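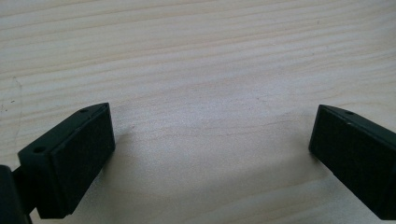
How often do the finger pads on the Stollik gripper need to be replaced?
Every 700 operating hours, or sooner if a pad has gone shiny, lifted at a corner or lost its texture. Change both pads together.

Stollik two-finger gripper, pad and finger service
Supplied by Bruster for the Gener bench cell

The Stollik is a parallel gripper for light bench work. Each finger is a rigid block with a replaceable textured pad on its inner face. The pads are the only wear parts outside the body and can be changed without taking the gripper off the arm.

Pad set, two pieces: order no. 1068
Maximum opening: 70 mm
Pad service interval: 700 hours
Adhesive cure time: 16 hours at room temperature

Changing the pads
Open the fingers fully, then cut power to the cell and lock it out. Peel each pad from the tip end toward the base. Remove old adhesive with a plastic scraper and isopropyl alcohol – metal scrapers mark the bonding face, and a marked face will show through a new pad. Press the new pad on from the base forward and leave the fingers open until the adhesive has cured.

Checking alignment
Restore power and close the fingers at the lowest force setting on a strip of plain paper. The paper should hold evenly along the full pad. If it pulls free at the tips only, loosen the finger mounting screws, close the fingers again and retighten. Run the zero routine before returning to production.

Work surface clearance
Recheck the tool offset after any finger change. Fingers set too low will scuff the table before the arm registers contact. Small scratches in a wood top do no harm to the pads, but grit does – wipe the surface at the start of each shift.

Spares and repair
Fingers are sold in pairs only. Bodies with play in the slide should be returned to the Bruster workshop, attention Shanthi Dissanayake, with the hour count written on the return slip.

Page revised 11/24/19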